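搬家记

三月份搬的家,从Gandar搬到Rukine,到现在箱子才算拆完。中间有几个人问我搬家的事怎么安排的,我在留言里回得零零碎碎,干脆写成一篇。写得长,想到哪写到哪,只关心打包的人可以跳过前面。

先说为什么搬。Gandar那套房子我住了十一年,六楼,没有电梯,朝北的卧室冬天返潮,墙根的漆每两年要铲一次重刷。房东人不错,十一年里涨过三次房租,每次都提前跟我说。去年秋天他打电话来,说儿子要结婚,房子想收回去,问我春节以后能不能腾出来。我说可以。放下电话以后在厨房站了一会儿,先看见的是灶台上面那一排调料瓶,想的是这些要不要带走。

找房子花了两个月。一共看了九套,有三套是进门就知道不行的。一套在菜市场楼上,早上四点开始卸货。一套的卫生间要从阳台走过去。还有一套挺好,光线、格局、价钱都合适,可是中介说隔壁正准备装修,至少半年。我在家上班,受不了电钻,只好放弃。最后定的这套在Rukine,四楼,有电梯,面积比原来小十二平方米。签合同的时候我没把这十二平方米当回事,后来拿着卷尺去量墙,才明白书架放不下。

面积变小这件事决定了后面所有的步骤。原来的东西不可能全搬过去,必须先扔。我以前也搬过几次家,都是搬完再整理,结果有两个箱子从上一个家原封不动搬到Gandar,在床底下又放了十一年。这回我决定反过来,先在旧房子里把东西过一遍。

我给自己留了七个星期,每个星期弄一块地方,顺序是厨房、卫生间、阳台、书房、衣柜、床底、卧室的抽屉。后来证明厨房不该放在第一个。清完厨房还得做饭,锅收起来又拿出来,等于白收。如果再来一次,我会从阳台和床底开始,那里的东西平时根本不碰,收了就是收了。

厨房清出来的东西最没有悬念。过期的香料有十几瓶,最老的一瓶八角是我刚搬来时买的,闻着已经没有味道。塑料饭盒有盖子没盒子的、有盒子没盖子的,占了一整格橱柜。我把能配上对的挑出来,剩下的全扔了。还有一台面包机,买来用过四次,前三次做的是说明书第一页的那种面包,第四次放了葡萄干,葡萄干全沉底了。面包机送给了楼下邻居,她拿回去用得很好,搬走以前还给我端上来半条。

锅我留了三口。一口炒锅,一口汤锅,一口煮面和热牛奶用的小奶锅。原来有七口。减到三口以后到现在没有觉得不够用,有时候汤锅占着,面就晚十分钟再煮。

卫生间半天就弄完了。阳台花的时间长一些,主要是花盆。我前些年种过一阵子番茄,后来改种葱,后来什么都没种,土一直在盆里。土不知道往哪里扔,问了物业,物业说倒在楼后面的花坛里就行。我一趟提两盆,走六层楼,提了八趟。空花盆放在单元门口,贴了张纸条写着自取,第二天早上就没有了,纸条也没有了。

书房是最难的一块。我书不算多,把书架清空、按类别码在地上以后数了一遍,209本。这个数比我以为的少,以前总觉得自己有五六百本书,大概是因为杂志占的地方大。新家那面墙只能放一个书架,最多装一百二十本,要减掉将近九十本。

减书的办法我试过好几种。第一种是看过的不留,试了半个小时就放弃了,看过的书里有我最喜欢的,没看过的书里有很多我永远不会看。第二种是按有没有电子版来分,这个办法清掉了三十来本,多数是工具书和小说。第三种比较笨,把剩下的书一本一本拿起来,问自己下次搬家还愿不愿意搬它。问到后面手都酸了,手酸对做决定有帮助。

有几本书我拿起来又放下去好几回。一本是大学时候的高等数学课本,封底被水泡过,里面有我同桌画的漫画。一本是菜谱,我外婆照着做过其中的一道红烧带鱼,那一页有油点子。数学课本最后没留,把画漫画的两页裁下来夹在别的书里。菜谱整本留了。

还有Sang-wook Min的论文。他是我读研时候的室友,韩国人,中文说得比我们宿舍里的四川同学还标准。他毕业的时候送了每个室友一本自己印的论文,写的是港口疏浚,我一页也看不懂。这些年每次收拾书架都会看到那条深蓝色的书脊。这次我给他发了封邮件,问他介不介意我不要了。他隔了两天回信,说他自己那本早就找不到了,问我能不能寄给他。于是寄了。国际包裹填单子的时候要写内装物品价值,我不知道写多少,窗口的人说随便写一个,我写了五十块。包裹走了二十天,他收到以后发来一张照片,论文摆在他家厨房的餐桌上,旁边是一碗吃了一半的面。他现在在做跟港口完全没关系的工作,卖办公室隔断。

因为这件事我们又联系上了,现在每个月写一两封信。他去年也搬过家,给我的建议是螺丝一定要用胶带粘在拆下来的那件家具上,不要统一放进一个袋子。我没有听,统一放进了一个袋子。到新家以后对着一袋螺丝坐了一下午,床架有两个孔到现在还是空的,睡上去没什么声音,就没再管。

接着说衣柜。衣服比书好办,我是按季节分的,分完试穿,穿不进去的直接进袋子。试穿花了整整一个周末,中间因为冷,感冒了。冬天的大衣有四件,颜色都差不多,黑、深灰、另一种深灰、藏青。留了两件。西装只有一套,去过两次婚礼和一次葬礼,留着了。袜子没有整理,一整个抽屉倒进塑料袋,直接搬。

床单被罩也翻出来一大堆,有几套是当年单位发的,还没拆封,花色是大朵的牡丹。没拆封的送给了小区门口收旧物的师傅,他说他老家用得上。

床底下就是那两个从上一个家原样搬来的箱子。一个箱子里是电线,各种各样的电线,有粗有细,有几根连接头我都认不出来。另一个箱子里是纸,信、票据、保修卡、说明书、旧病历,一层一层压着。电线花了十分钟,除了两根留下来备用,其余都送去了回收点。纸花了三个晚上。

纸这种东西没有办法快。每一张都要看一眼才知道能不能扔。电器的保修卡大部分对应的电器早就不在了。有一张冰箱的发票,开票日期是1999-09-28,是我父母买的那台,后来给了我,我用到前几年压缩机坏了为止。发票上的字是手写的,圆珠笔,蓝色,已经很淡。我给母亲打电话说找到了这张发票,她第一句问的是多少钱,我念给她听,她说那时候觉得贵得不得了,跟我爸为这个吵了一架,吵完还是买了。发票我拍了照发给她,原件也留着。

信没有扔。我本来打算重读一遍再决定,读了三封就不想读了,字迹一看就知道是谁,内容反而记得清清楚楚。用一个饼干盒装好,盖上盖子。

卧室的抽屉留到了最后一个星期,里面都是小东西,体积小,拖着不收也不碍事,所以一拖再拖。首饰、纽扣、硬币、旧钥匙、几张电话卡,混在一起。我的做法是全部倒在床上,一样一样挑。首饰我平时不怎么戴,多数是别人送的,或者出去玩的时候在摊子上买的,谈不上贵重,可是也没法像塑料饭盒那样说扔就扔。

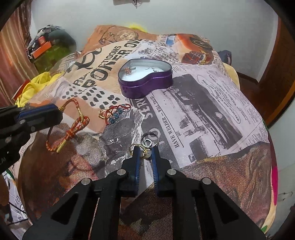

戒指和一条红金两色的编绳手链,还没分好。

小东西我最后分了两类,还会戴的和只想留着的。还会戴的放在手边的一个盒子里,搬家那天放进随身的背包,没有上车。只想留着的用纸巾包好,跟信放在一起。旧钥匙有九把,没有一把知道是开什么门的,全扔了,扔之前在掌心里掂了一下,挺沉。硬币拿去超市的自助收银机花掉了,投币投得后面排队的人换了一条队。

清理到这里是第七个星期,离搬家还有四天。扔掉和送掉的加起来,我觉得有三分之一。看着房间还是满的。

下面说打包和搬运,这是问得最多的部分。

箱子。我用的是网上买的五层瓦楞纸箱,两种尺寸,大的装被子衣服,小的装书。书一定要用小箱子。上次搬家我用大箱子装书,搬家师傅抬起来的时候底破了,书从五楼滚到四楼半。这次小箱子每箱装到三十斤左右封口,自己能抱起来走十步为准。胶带买了六卷,用完了六卷,又下楼去五金店买了两卷,五金店的比网上的贵一倍,也更黏。

写标签。每个箱子写三面,顶上一面、侧面相邻的两面。写房间,写编号,内容写在手机里,不写在箱子上。这样写标签快,找东西的时候搜手机就行。我在手机备忘录里记成「七号,厨房,碗、筷子笼、漏勺、电饭锅内胆」这种样子。记到二十几号以后就开始偷懒,三十一号写的是「杂」,三十四号写的也是「杂」。到了新家,找指甲刀找了五天,在三十四号里。

易碎品。碗碟竖着放,中间垫报纸。家里没有报纸,我已经很多年不订报纸了,去楼下理发店要了一摞,理发店还订着晚报,攒下来擦镜子用。老板给了我很厚一叠。包碗的时候忍不住看,有一版讲的是怎么给猫剪指甲,我没有猫,也从头看到了尾。一个都没有打碎,除了一只玻璃杯,是到新家以后洗的时候在水池里磕的。

搬家公司。我问了四家,报价差很多,最便宜的那家电话里说不加价,加了微信以后发来一张加价项目表,有十六条。最后选的是Jang,一个同事介绍的,小公司,一共三辆车。对方派人上门看了一次,看完当场写了个总价,1349块,包括拆装床和衣柜,爬六层楼的钱也在里面。我问这个零头是怎么来的,他说是表格算出来的。搬的那天没有再加钱。来了三个师傅,早上八点到,十一点半全部装上车。他们下楼梯的时候用一根宽布带把箱子背在背上,带子勒在额头和肩膀中间,一次两箱书,我空着手跟在后面都喘。

冰箱是最后下去的。楼梯拐角的地方转不过来,三个人停在那里商量,年纪最大的那位让另外两个人把冰箱放平,往上退三级,再斜着过去。过去以后他在墙上拍了一下,说这种老楼都是这个宽度,差两公分。

搬走那天下了点雨,很小。我把房间扫了一遍,地上有家具压出来的印子,书架的位置颜色比别处深很多。房东下午来收钥匙,看了看水表电表,在屋里转了一圈,说住得挺干净。押金当场退给我了。他还问我窗帘带不带走,我说不带了,尺寸不一样。

新家第一个晚上没有热水,燃气要预约开通,约在两天以后。用电水壶烧水洗的脸。床是装好了的,床单在哪个箱子里我记得,十二号。枕头在哪里不记得了,叠了两件毛衣枕着睡的。

所以我现在建议的是,无论如何要准备一个第一天的箱子,里面放床单、枕头、毛巾、牙刷、卷纸、手机充电器、剪刀、一个杯子、一包饼干、两个灯泡。灯泡很多人想不到。我新家过道的灯就是坏的,晚上摸黑去厨房,脚趾踢到了三十四号箱子。剪刀也很要紧,没有剪刀一个箱子都拆不开,我第一个箱子是用钥匙划开的。

拆箱子我没有赶。一开始每天拆三个,一个星期以后每天一个,再后来周末想起来拆一个。拆得慢有个好处,可以看出哪些东西一直用不着。过了两个月还没拆的有五箱,我又从里面清掉了一半,都是在Gandar清理的时候下不了决心留下的。那台脚底按摩器当时犹豫了一晚上,两个月没想起它来,这回十秒钟就送走了。

杂志单独讲。前面说书的时候没有算杂志。我有很多年的Zitine,一本讲居家过日子的小杂志,印得不怎么讲究,骑马钉,纸偏黄,每期开头有一篇读者来信,结尾有一篇编辑部的流水账。从工作第一年开始买,断断续续买到它不再出纸版。搬家的时候没舍得扔,装了两箱,很重。到新家没有地方放,在客厅地上堆着,晚上坐在旁边翻,一翻就翻到十二点。

翻的时候有个感觉,就是里面讲的事情十几年来没什么变化。怎么去掉瓷砖缝里的黑,怎么让毛巾不发硬,小户型怎么放下一张餐桌,隔几年讲一遍,说法大同小异。去瓷砖缝里的黑,早先的办法是用牙膏,后来是小苏打,再后来是小苏打加白醋,最后又说小苏打加白醋没有用。我都试过,最后还是靠刷子。

读者来信比正文好看。有一位读者连着写了好几年,每次都是抱怨她家的抽屉。抽屉太浅,抽屉太深,抽屉滑轨买错了,抽屉里的隔板被孩子拿去当尺子。编辑每次都认认真真回,给她画图,标尺寸。最后一封信她说搬家了,新家没有抽屉,全是柜门,问柜子里面怎么分层。我看到这里把前面几期都翻出来重新看了一遍她的信,按顺序排好。我很想知道她后来怎么样了,后面几期没有再登。

我从两箱里挑了一摞留下,剩下的问了几个朋友,没有人要,又在二手网站上挂了两个星期。来了一位做排版的年轻人,说喜欢那种旧的版式,开车来全拉走了。他给我钱,我没要,他隔天寄来一盒茶叶。

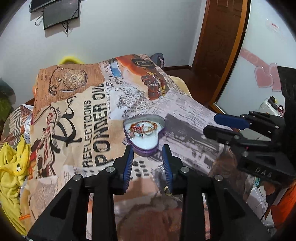
床单上的心形铁盒

小东西在新家怎么放,我是后来才慢慢想好的。原来卧室那个三层抽屉柜没有带过来,尺寸差一点,塞不进床和窗户中间。开头一个月这些东西都待在搬来时候的盒子里,盒子摞着盒子,想找个东西要把上面的都搬开。后来去看了几种收纳盒,带格子的,透明的,能摞的,价钱不便宜,而且带回家多半是格子比东西大或者东西比格子大。最后没买,用的是家里现成的糖盒、茶叶盒、眼镜盒。大小不一,放进去刚刚好的就定下来,不合适的换一个再试。

现成的盒子唯一的麻烦是看不见里面,我在盖子上贴了纸胶带,写字。盖子透明的就不用写。针线一盒,电池一盒,备用纽扣一盒,药另外放,放在高处。电池那盒要定期看,有一次漏液,把底下垫的纸都腐蚀穿了。

家具这次只买了两件。一张折叠桌,一个鞋柜。折叠桌原本打算吃饭用,后来变成放快递的地方,吃饭还是在书桌上,一边是电脑一边是碗。鞋柜是网上买的,自己装,说明书上的图有一步左右画反了,装到最后门朝里开,拆了重来,第二遍用了四十分钟。

小十二平方米是什么感觉呢,第一个月挺明显的,转身会碰到东西,小腿上有好几块青。第二个月就不碰了,人会记住家具的位置,半夜起来也绕得开。打扫比以前快,以前拖一次地要歇一次,现在一口气拖完。坏处是晾衣服,阳台短,床单只能折着晾,中间那一道干得慢。下雨天要在客厅支架子,支起来以后去厨房得侧着身子。

Rukine这边生活还算方便。菜市场走过去十分钟,比Gandar的小,鱼摊只有一家,周一休息。有一家卖豆腐的,只卖到上午九点,去晚了只剩豆干。楼下有一家修鞋配钥匙的铺子,我配门钥匙的时候他问我配几把,我说两把,他说都配三把,我就配了三把。第三把现在放在同事那里。

邻居还不太熟。左边是一对老夫妻,早上六点听广播,声音不大。右边一直没见过人,门口的鞋换过好几双。搬来第二个星期我拆箱子拆到晚上九点多,纸箱在过道里堆得太高,左边的老先生出来看了一下,问我还要不要,他认识收纸箱的人。第二天上午那个人就来了,连胶带都不用撕,压扁捆好,全带走了,给了我二十一块钱。

算一下总的花费,有人问过这个。搬家公司的钱上面写了。箱子胶带加起来不到两百。中介费是一个月房租的一半。两件家具,加上灯泡、插线板、浴帘、垃圾桶、拖把这些零碎,超过1000块。零碎最费钱,每样都是几十块,买的时候没感觉。浴帘买了两次,第一次短了一截,水全流到外面。旧家卖掉的东西收回来六百多,主要是书架和一张办公椅。

书架卖掉那天我有点后悔。那是我工作以后买的第一件像样的家具,松木的,中间一层有点弯。来买的是一对刚租房的小两口,两个人抬,走两层歇一下。男的问我弯的那层是不是不能放重东西,我说可以放,弯成那样以后就没有再弯过。

时间上,如果让我重新排,七个星期太长了。前三个星期没什么紧迫感,一个晚上只收半个橱柜,剩下的时间在看翻出来的东西。四个星期应该够。最后四天倒是排得太紧,每天打包到半夜一点,第二天还要上班,开会的时候手上有胶带的味道。搬家前一天和后一天都应该请假,我只请了当天。

还有几件容易忘的,列在这里。银行和保险的地址要改,我漏了一家,信用卡寄到旧地址去了,房东的儿子给我打的电话。宽带移机要提前一个星期约。水电燃气过户各跑各的,燃气那边要带合同原件。医院的建档地址不改也能看病,改了方便一些。网购的默认地址一定当天就改,我有一袋大米送到了Gandar六楼门口,快递员爬上去的,我又爬上去拿下来。

那是我最后一次回那栋楼。门口的纸条还能看见一点胶印,就是贴花盆自取的那张。楼下邻居听见脚步声出来看,问我是不是又搬回来了。我说来拿米。她让我等一下,进去拿了几片面包,用保鲜袋装好,说现在会放葡萄干了,要晚一点放,等面团转过第二遍以后再倒进去,就不沉底了。

大米很重,十公斤,坐了四站公交。面包在车上就吃完了。

评论里有人问在Rukine哪里能买到不带标签的纸箱,我用的那家店已经不卖了,回头找到新的再补在后面。电梯房搬家要不要跟物业预约,我们这边要,提前一天打电话,他们会在电梯里挂一圈护板。

鞋柜的门这两天又有点往下掉,周末要紧一下螺丝。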